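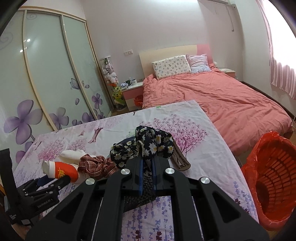

Journée portes ouvertes à la papeterie de Drutmont, 26 mars 2019

Nous sommes arrivés la veille au soir par le car d'Elimmont, avec deux sacs chacun. La papeterie est à l'écart du bourg, au bord de la rivière, et on y va à pied par l'ancien chemin de halage. L'entrée était gratuite, il fallait seulement s'inscrire à la loge.

La visite commence par la salle des chiffons. On y trie encore du coton et du lin à la main avant de les passer à la pile. Le bruit est fort, mieux vaut rester près du guide. Vient ensuite la cuve, où l'on peut lever une feuille soi-même. La mienne était trop épaisse d'un côté. Les feuilles sèchent au grenier, sur des cordes, pendant trois jours.

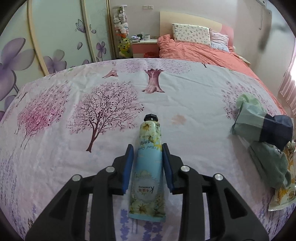

Crème pour les mains, sur un drap à fleurs.

L'après-midi, l'atelier Trandedau présentait ses registres reliés. Le plus gros compte 354 pages et sert à une étude de notaire. Les prix sont affichés, ce qui est pratique. J'ai pris quatre carnets et un paquet d'enveloppes. Le café Matos, en face du pont, ferme à 15 heures hors saison.

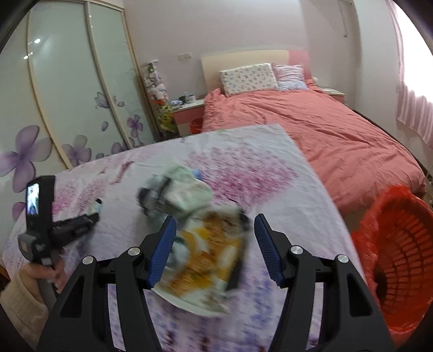 Quentin Texier regrette que la machine à papier du bâtiment neuf soit restée à l'arrêt toute la journée, alors que le programme annonçait une démonstration. Il compte revenir en juillet, quand elle tourne en continu.

Le dernier car pour Elimmont part de la place de l'église. Le billet s'achète à bord, en espèces.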